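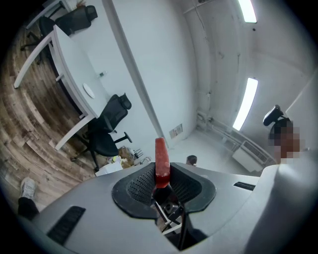
Page last changed: June, 16:40

Notebook, hand-held gripper, Petville room

Good day today! The new way of lining up the finger opening with the wrist view is working, and it is so much simpler than what we had before. Notes while it's fresh.

The old method (see the Multley pages) took the opening width from the motor log and matched it to the video by clock time. Fine on the bench, hopeless once you walk about with the tool, as the two clocks drift. Now we read the width from the video itself: find the red finger pad, fit its edges, look up the width in a table made once per tool. No clocks at all.

Ran it over the whole Petville set, 147 clips. 133 came through first time with no fixing by hand -- I'd have been happy with half that. Of the rest, 11 went wrong when the pad turned nearly edge-on to the lens and the fit jumped to the rim of the black mount. The other three are just bad clips (blur, start to finish) and I've left them out.

Things to remember:

The wide lens bends everything near the edges, so do the edge fit on the raw picture and correct the points afterwards. Straightening the whole picture first smears the pad and costs us accuracy. Tried it both ways, twice, same result.

The ceiling lights put a sheen on the grey housing. Doesn't bother the fit at all, because we only look at colour inside the mount opening. Very pleased with that.

The pad surface is getting a bit worn and matt. If anything the colour is steadier than on the shiny new one, so please don't swap it until the Kindley set is finished.

Faces are blurred before the clips go to anybody outside the group. The blur runs after the width step, so keep that order. I had it backwards this morning and lost an hour.

Paterson code: branch is pushed, lookup table is in the same folder. Run the table step again if you take the finger off, even if it goes back on the same screw.

Next: a check against the callipers at 2 mm steps, then the edge-on clips. I think a simple limit on how far the fit may jump between one picture and the next will catch nearly all of them. Can't wait to try it -- starting on that after lunch tomorrow.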